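Week 9: Grasp order in mixed-object scenes

Reading for this week: the Hendach report, sections 2 and 3. Skip the appendix on calibration unless you are doing the hardware option for your project.

Last week we looked at picking one object from an otherwise bare surface. This week the surface holds several objects of different kinds, and the policy has to decide which one to go for first. The method we cover is called Saber. It splits the problem into two parts, a ranking step and a grasp step, and trains them separately.

Ranking step. The input is one view from the chest and one from the head. For each object the network gives a score, which is its guess at how likely a grasp is to succeed if tried now. The highest score goes first. After each pick the views are taken again and the scores are computed from scratch. Nothing is carried over from the previous round, so a bad guess early on does not spoil the later ones.

Grasp step. Given the chosen object, a second network proposes a hand, an approach direction and a finger closing pattern. It was trained on 2723 recorded grasps. Failed grasps were kept in the training set and marked as failures. When the authors left them out, the network became too sure of itself on soft packages.

Why two views? The chest view is lower and sees the near sides of things, which helps with height. The head view separates objects that hide each other from lower down. With the chest view alone, two packages that touch are often scored as one. With the head view alone, the height of thin objects is poorly estimated and the fingers close too high.

Object types matter more than the number of objects. Boxes have flat faces and are easy to score. Balls roll if the first contact is off center. Snack bags change shape under the fingers, and the printed picture on a bag can draw the grasp toward a spot that has nothing to hold. Thin sticks need the fingertips close to the cloth. Feathered toys have one firm end and one end that gives way, so the proposal should land on the base.

A note on the grid cloth. The Suriston setup uses the printed lines to check table position between sessions. The lines are not given to the network as a separate input. Small folds in the cloth bend the lines, so the check uses many crossings and throws out the ones that fit badly.

Chest view first, then head view, same table:

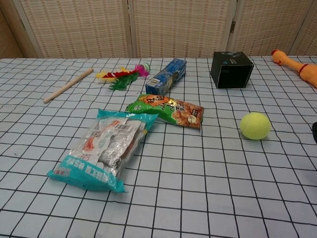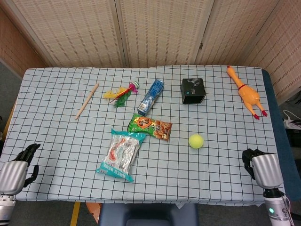
Lutz Weidemann disagrees with the ranking step as taught here. In his view a score for single grasps is the wrong target, and the network should be asked which pick leaves the easiest table behind. A bag lying against another bag may be a poor first choice by its own score and still be worth taking early, he argues, if moving it frees its neighbor. He would accept slower training to get this.

The Prillari group tried something close to his idea, planning 2 picks ahead. We will go through their results in the next session. Before then, write half a page on how you would label training data for Weidemann's version, and say what you would do with a pick that fails but shifts a neighboring object. Bring it on paper.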